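**Sorting tray for wood offcuts and little blocks, worth it or just another box?**

**ravden_shop**
ok so I finally quit dumping scraps in a coffee can. Using a gray bin with slanted sides now, sits on the table, small stuff goes in and gets sorted before it goes in a drawer. Mostly brown sticks so far plus some plastic bits. Two holes in the floor of it, havent decided if I should plug them.

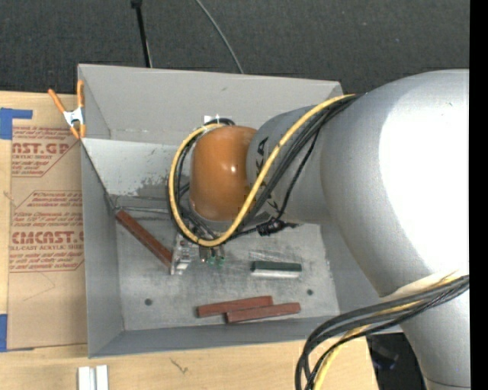

*sticks and one plastic piece, bin on the table*

Floor is speckled with what I think is dust. Do you guys line yours or leave it bare?

**Fisow65**
Leave it. Lined mine with felt in September, regret it. Sawdust never comes out.

**drutik_bench**
Disagree w/ Fisow. Felt is bad sure, but a thin rubber mat is fine. Wipes off. And plug the holes, you WILL lose screws.

**Fisow65**
rubber mat slides around on a slope tho

**drutik_bench**
so cut it to the flat part?? 5 minute job

**horobets19**
Whole idea seems slow to me. I do 2 jars, wood and not wood. Done. What are you even keeping sticks that size for

**ravden_shop**
Glue spreaders, shims, stirring. I go through a ton of them. Jars hide everything, I end up buying stuff I already have.

More of a mix in this one. Reddish blocks at the bottom, a dark green one, one long stick against the left wall. Clear block down by the end of the stick, easy to miss on gray. Flat cardboard next to the tray, orange clamp on the corner, blue tape on the other edge. 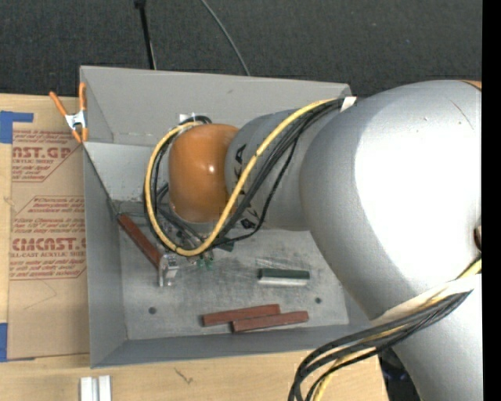
### Re: liner + clear parts

**drutik_bench**
Clear stuff on gray is the real problem imo. Dark mat fixes that too. Just saying

**horobets19**
the cardboard says cell-cast acrylic sheet. Keep that, good stiff stuff for drawer dividers. Still team jars

**Fisow65**
Dark mat hides the dark green block then. Cant win. I'd give the clear peices their own cup and skip the mat.

**ravden_shop**
Cup for clear, got it. Tape over the holes for now, will try a mat scrap on the flat part this weekend and report back

**drutik_bench**
told you lol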